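Reria bin-picking kit, two-bin version
Plilosetti — order code 334-2

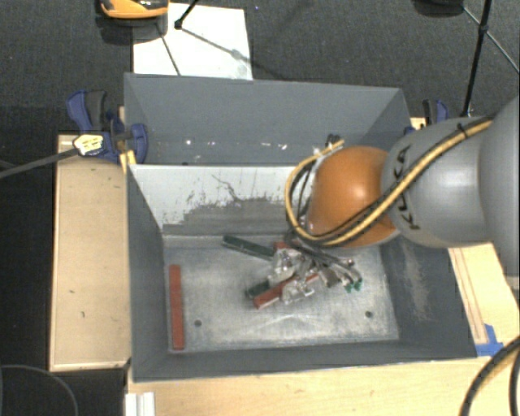 The kit is supplied as a gripper, a cable set and the Sutter control software. The arm is not included. Adapter plates are stocked for KUKA flanges; other makes to order.

Reria picks loose parts from one bin and places them in a second bin behind or beside it. Parts may lie at any angle, including against a wall or under one another. Blocks and bars with flat sides give the best results. Parts that tangle, such as springs and hooks, are outside the specification.

Gripper mass: 975 g
Maximum part width: 37 mm
Bins per cell: 2

Bins must be fixed to the table before teaching. Clamps are adequate for trials — bolt them down for production. If a bin is moved, repeat the teaching routine. Leave enough slack in the cables for full wrist rotation and tie them back to the arm above the last joint.

Worn or scratched bin floors need no treatment. Fingertips are a wearing part and are sold in pairs.

The Osley tool changer fits this version only.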